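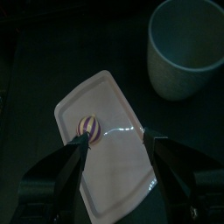
Wrist camera view, candy task: left finger at the candy, cup at upper right.

Betutau Candy-to-Cup Demonstrations

Betutau is a small set of demonstrations recorded by remote control. In each one, an operator drives a two-finger gripper to pick up a candy from a white plastic tray and put it in a cup. The set was collected at Norkness for work on learning from demonstration with small round objects.

Maintainer: Jianhua Shen
Operators: Mervin Caron, Jianhua Shen
Last updated: Wed 5 June

Contents

The release has 1200 episodes in 98 session folders. Each episode folder holds:

wrist.mp4, color video from the wrist camera
state.csv, joint positions, gripper opening and timestamps
action.csv, commands sent by the operator
notes.txt, operator name, outcome and comments

Video and state are logged on separate clocks. Use the timestamp column to line them up. Do not match them by row number, as the video drops frames when the disk is busy.

How the demonstrations were made

The operator sits at the Jovlow controller and moves the arm with one hand. The trigger opens and closes the gripper. Operators worked from the wrist view on a monitor and were allowed to look at the table directly.

An episode starts when the operator presses the record pedal and ends when they press it again. The tray and the cup are moved by hand between episodes. The tray does not have to be square to the table, and in many episodes it is turned well off the camera's axis. The candy can be anywhere on the tray floor.

Operators were asked to keep moving at a steady pace and to retry after a slip without stopping the recording. Retries are kept. If you want clean single-attempt grasps, filter on attempts = 1 in notes.txt.

Lighting

Sessions were recorded with the room lights low and the tabletop is dark. The tray surface is glossy and shows bright streaks and glints that move with the camera. A color threshold set to find the white tray will also pick these up. We did not mask or correct them.

Outcome labels

success: candy in the cup, gripper clear of the rim
drop: candy lost after the grasp
no grasp: episode ended with the candy still on the tray
cup moved: gripper pushed the cup, whatever else happened

Mervin labeled all the sessions from the video, and Jianhua went back over the ones marked cup moved. The label is for the whole episode. There are no labels per frame.

Known problems

In 21 episodes the gripper opening column is stuck at its last value. They are listed in bad_gripper.txt and the video for them is fine.

Sessions recorded in January use the older Sheehan finger pads, and the gripper opening values have a different zero. Run fix_zero.py on those folders before mixing them with the rest.

Grasps near the rim are harder. The finger on that side has little space to get down beside the candy, and operators handled this in different ways. Mervin tends to roll the candy away from the rim first. Jianhua turns the wrist. Both are in the data under the same task name.

Loading

python load.py --root betutau --session 2

This prints the episode list for the session and plays the first video. Add --outcome success to skip the others.

Please report bad files to Jianhua with the session and episode number.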